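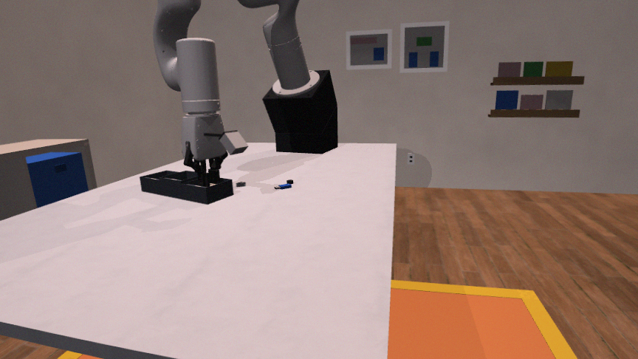 Plelow Allotments list – message view

Subject: Re: water butts, the standpipe and the new key
From: Agnes Rønning
To: plelow-plots
Sent: Saturday, 7:42 am

Hi all,

Replying to Rigoberto's message from last night, which I have left in below so that people who joined this spring can follow. I'll take his points in order.

The standpipe. The leak is at the lower joint, where the riser comes out of the ground by plot 11. I shut it off at the stopcock yesterday evening and it held overnight. Eskil has the right size of compression fitting and will put it in this afternoon if the rain stays away. Until then please use the tap by the north gate. If you find the stopcock closed, leave it closed.

The water bill. Our last one was for 3,898 gallons, and it covers the winter, when hardly anyone was watering. The same period the year before was well under half that. I think the leak explains most of it but I would like to see one full month of readings before I say so to the water company. I have started a sheet in the shed, on the nail behind the door. If you are the first one in on a weekday, write down the meter reading and the time. The meter cover is heavy and the left-hand side has a chipped corner, so lift from the right.

Butts. We have four left from the bulk order. They are the 53-gallon size with the screw lid, no stands. First come, first served, but please only one per plot until the end of March. You will need a stand of some kind or you won't get a can under the tap. Concrete blocks on their sides work fine. Mine is on two courses of old brick and it has settled a little toward the path, so I would say put down a slab first. A full one weighs more than 400 pounds and you can't nudge it straight afterward.

On linking two butts together, which Kasun asked about at the work day: yes, it works, but the connecting hose has to be at the bottom if you want both to empty, and both have to stand at the same level. If you link them near the top, the second one only catches the overflow. Either is useful. Clean out the gutter before you connect anything. The shed gutter on my side was half full of moss and a tennis ball.

The key. The new padlock for the north gate goes on next Saturday. Old keys will not fit it. I have the new ones in labeled envelopes, and I'm on my plot most evenings after five. If you share a plot and need two, tell me beforehand and I'll have another cut. Please don't lend yours to anyone off the list. The side gate keeps its old lock for now.

Manure. The Fikton delivery has slipped a week. The driver will tip it on the hardstanding by the road again, so no cars there on the morning it comes. I'll write when I have the day.

One thing I don't agree with. Rigoberto suggests a fixed watering rota for the summer. We tried one three years ago and half the slots fell in the middle of the day, when it does the least good. I'd sooner ask everyone to fill butts from the standpipe before eight in the morning and to keep hoses off the tap between times. Seedlings are a different matter and I don't mind what anyone does for those.

Agnes
plot 26

Rigoberto Marulanda wrote:

> Hello everyone,
>
> The path by the standpipe was soft again tonight and there is standing
> water along the edge of plot 11. It hasn't rained since Monday, so I am
> fairly sure the pipe is leaking underground or just above it. Can
> somebody with a wrench take a look before it gets any worse?
>
> Also, has anyone seen the latest bill? Eftychia Drakos told me it was
> high. If it is going to be high all year then I think we should go back
> to a rota, say two days a week for each row, and start it in May before
> the hot weather comes.
>
> Three other things while I am writing. Are there any butts left? I
> would take one and my neighbor might take another. When does the lock
> change on the north gate? And is the manure still coming this week – I
> have kept a bed empty for it and the weeds have noticed.
>
> I have spare Sirnen onion sets, red and yellow, in a paper bag on the
> shed bench. Help yourselves.
>
> Rigoberto
> plot 14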